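Is the Pasum simulation pack worth it for gripper work?
Posted in February by bautista_lab

We're looking at the Pasum scene pack from Cokance for practicing gripper tasks before we try anything on a real arm. The price is 189 per seat and the page says it comes with 2000 task variations. Has anyone used it for close-up work? I mostly care about what the wrist view looks like.

pritby
I've had it for about 16 months. The wrist view is fine for big, simple shapes and weaker on surfaces – textures get blocky up close and shadows are soft. These are from my own runs. 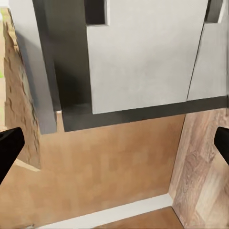
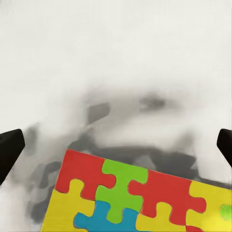 Pasum wrist view, gripper open in both: grey cabinet first, puzzle board second

You get both fingers in view, which helps when you line up a grasp. The handle cutouts on the cabinet panels are easy to pick out if you tilt the view right. On the puzzle the colors are solid and the seams between pieces are clear, but the background behind the board is mostly pale with blurry gray patches. If your method depends on background detail, run the trial first. Support answered me in two days.

drawer_test
Depends what you need. I only used the trial and it ran slow on my old laptop – didn't buy it. Make sure the seat license covers more than one machine before you pay.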